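The Drawer Everyone Has

Dorothy Parsons on the small joy of sorting out the cables, and the white table that makes it possible

My mother kept hers in a biscuit tin. My brother keeps his in a shoebox that has moved with him through four apartments. Mine filled the second drawer of the hall cabinet until it stopped closing, and then it filled a canvas bag on a hook above the drawer, and in February the hook came out of the wall.

That was the push I needed. I pulled the drawer out whole, carried it and the bag to the biggest clear surface in the apartment, and turned them both over. What a sight! Chargers for phones I gave away years ago. A long gray thing with a round end that fits nothing I have ever owned. Three sets of earphones knitted together so tightly that I lifted them by one earbud and the whole family came along.

I loved every minute of what followed, and I want to talk you into it.

Start on a table

I used to sort things on the rug, kneeling, and I gave up each time after twenty minutes with sore knees and four piles that had drifted back into one. A table changes everything. You can walk around it, leave it overnight, and come back with coffee. A plain white top is best of all, and I will happily argue with anyone on this point. Most cables are black. Put a black cable on dark wood and you are peering at it like a fisherman looking for eels. Put it on white and you see the twist in it, the nick near the plug, the shape of the plug itself.

Mine is a Modico, the cheapest they had the year I bought it, and it has served for wallpapering, birthday dinners and one very long jigsaw puzzle. An old bedsheet pulled flat would do nearly as well.

Then pick up one cable. Only one! Tin-yau Kan, who repaired radios in Udine for most of his working life and now teaches evening classes in the same street, was firm with me about this when I called him for advice.

"People pull," he said. "They see a knot and they pull, and now they have a smaller knot. Find an end. Follow the end. If you lose it, go back to the end."

He also told me to forget about the length. The plug is what matters, so sort by plug and let the long ones and short ones live together. I had been doing the opposite all my life, with a bundle labeled LONG that was no use to anyone.

The language of plugs

Once you begin looking at the ends, you get hooked. There are the flat wide ones, the little ones with slanted shoulders, the round barrels that come in sizes so close together that only patience will tell them apart. Tin-yau's students bring in their own drawers for the first class and spend the evening matching. He says the room goes quiet in the nicest way, like a library with snacks.

He has a board of round plugs at home, each one tied on with thread and labeled in pencil. It has 113 of them on it. I asked whether he would ever finish it and he seemed puzzled by the question.

My own collection is humbler, but I did find treasures. The charger for my old Gralleo camera turned up inside a sock. So did the lead for the bedside radio, which has been running on batteries since I moved in. I plugged it in straight away and listened to a program on beekeeping while I worked. 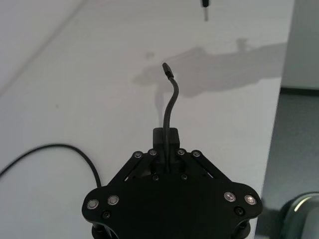

6 min read

A thin cable has a mind of its own. Let go of it and it bends one way, thinks better of it and curves back the other, with the small plug at the end pointing wherever it likes. I find this charming in ones and twos and maddening by the dozen, and it is why the winding matters so much.

Wind loosely, in a circle the width of your palm, and let the cable choose its direction. If it fights you, turn your hand over and go the other way. Skip the tight figure eight around the fingers. For ties I use strips cut from an old cotton shirt — soft, free and easy to undo with one hand. A roll of 100 paper tags cost me very little, and I wrote on each one what the cable belongs to, in words I will understand in five years. "Radio, bedroom." "Penry lamp, the green one."

The mystery cables went into an envelope with the date on the front, 19/04/2020. If I haven't needed them a year from then, they go to Tin-yau's class, where somebody will be delighted with the gray one.

The drawer closes now. I still open it most evenings to have a look, and the hook is back up in the wall with an umbrella on it.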